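**Does a resident permit still cover me if the plate changed mid-year? (Flistham, Zone 18)**

Posted by **kerbside_m**, 2021-02-17

I live in Flistham and have a resident permit for Zone 18. It used to be a paper badge in the windshield. In July the town moved everything over to Wiketti, so now the permit is tied to the license plate and there is nothing to show in the car.

I traded my car in for a used electric one last month and it came with a new plate. I logged in to Wiketti and changed the plate the same evening. The account page shows the new plate, but the permit page still shows the old one with the word "pending" next to it. I've had one notice already, parked outside my own building on Mustonen Street.

Do I have to buy a second permit while this gets sorted out? And does an electric car need a different kind? I don't want to pay twice, and I don't want another notice either.

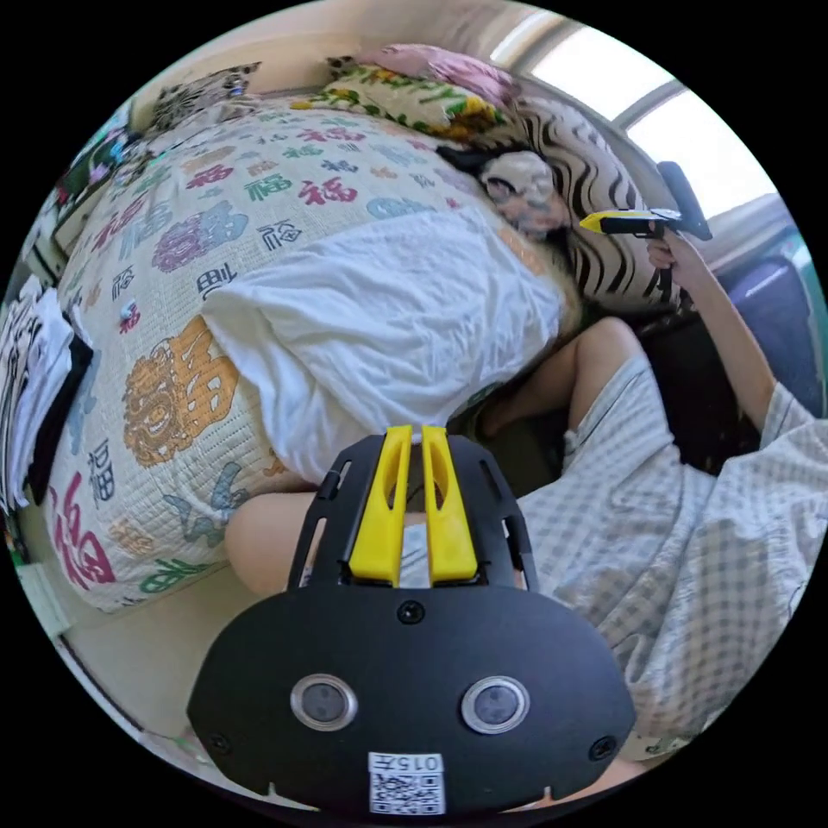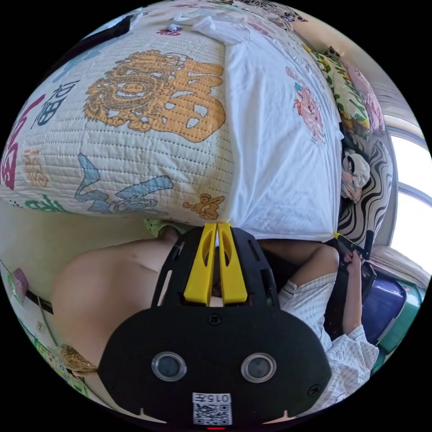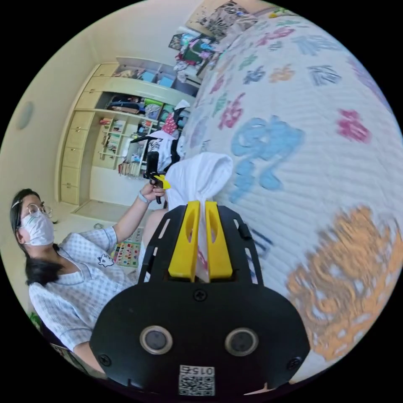
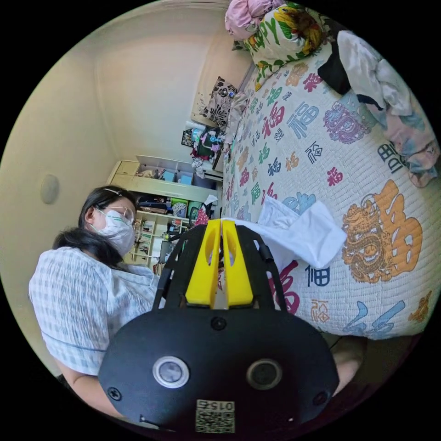
*Quilted bedding, four pictures.*

---

**two_left_mirrors** wrote:

No, don't buy a second one. The account plate and the permit plate are two separate records. Changing the first doesn't change the second until the parking office has seen your registration.

What you need to do:

1. Open the permit page, not the account page.
2. Choose "Change vehicle" and upload the registration. Both sides, in one file. If you send only the front it stays on pending and you don't get a message about it.
3. Ask for a temporary cover on the same page. It is free and runs until the change goes through.
4. Save the confirmation. It has a reference number at the bottom.

For the notice, appeal it and attach the permit, the confirmation and something showing when you bought the car. Don't pay first. Once you pay, they treat the case as closed.

The scan car only checks the plate against the permit list. It has no way to tell that you live there. Mine drove past three times in one morning when I was in your position.

---

**gravel_lot** wrote:

Had the same thing. Just call them. The website is slow. I parked in the Bello garage for a week until it was fixed, but it fills up early, it only has 300 spaces and the office people take most of them.

---

**zone_hopper** wrote:

On the electric part: there is no separate resident permit for electric cars in Flistham. It's the same permit at the same price. The charging bays are what's different. Your resident permit does not cover those at all, even inside your own zone. You can stand there only while plugged in, and you start the session in the charging app, not in Wiketti.

I'd also check the street number on your permit. When they moved the old badges over, some 200 addresses on the zone boundary ended up in the wrong zone. Mustonen Street is split down the middle, so look at which side you were on when you got the notice. If your building is on the odd side, you may be listed in the next zone over and the new plate won't help until that is corrected. The parking office can fix it by email, but they want a utility bill with the full address.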